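Toaster Oven

A toaster oven is a small countertop oven with a door on the front, a wire rack inside and heating elements above and below the food. I keep this page as part of my little home encyclopedia, and it's one of the longest entries because I use mine more than anything else in the kitchen (yes, more than the coffee maker!).

How it differs from a toaster

A pop-up toaster does one job. You drop the bread in the slots, push the lever down and wait. It's quick, and for two slices of plain sandwich bread I still think it wins. A toaster oven is slower with bread, but the food lies flat, so you can do open-faced sandwiches, leftover pizza, a baked potato or a tray of cookies if it's a small tray. I've lived with only one or the other at different times, and these days I'd want both on the counter if there's room.

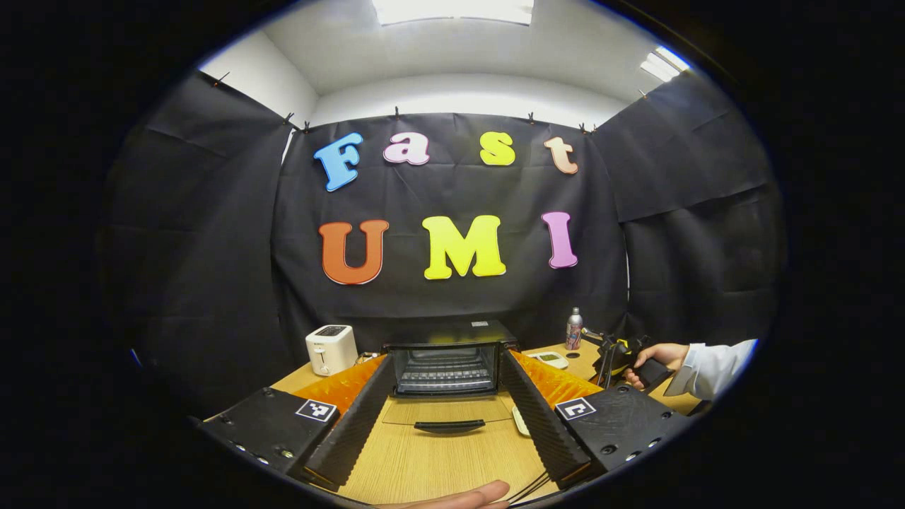 Doors come in two kinds. Most drop down toward you, and that means you need clear counter in front as well as space around the sides. I learned this in my old apartment in Boiko, where the counter was so shallow that the open door stuck out over the edge and I kept bumping it with my hip. The other kind swings sideways like a cupboard door, and you see it less often. I had a Cistik with a side door for a while and never got used to it.

The rack

The rack is plain wire and usually slides out. On some models it's hooked to the door and comes forward when you open it, which I love, right up until a potato rolls off. There are often two or three heights. Low is for baking, high is for melting cheese, and the middle is where mine has lived since May.

Crumb tray

Under the bottom elements there's a thin tray that catches crumbs. Pull it out and shake it over the trash once the oven is cool and unplugged. Please do this! Old crumbs smoke, and burnt cheese smells for days.

Buying one

My current one is a Brasach and it cost me $60 on sale at Clurkodari, down from $100. It has a 30-minute timer that dings, and I'd pick that over a digital panel any day. Take a plate or a pan with you to the store and see if it fits inside, because the outside of the box tells you very little. Mine takes a small pizza with the edges just touching the glass.

Warming up takes a few minutes, and a tray of frozen fries is done in 20, with one shake halfway through.

See also: Bread box; Broiler; Sheet pan; Toaster, pop-up

Last edited October 19, 2022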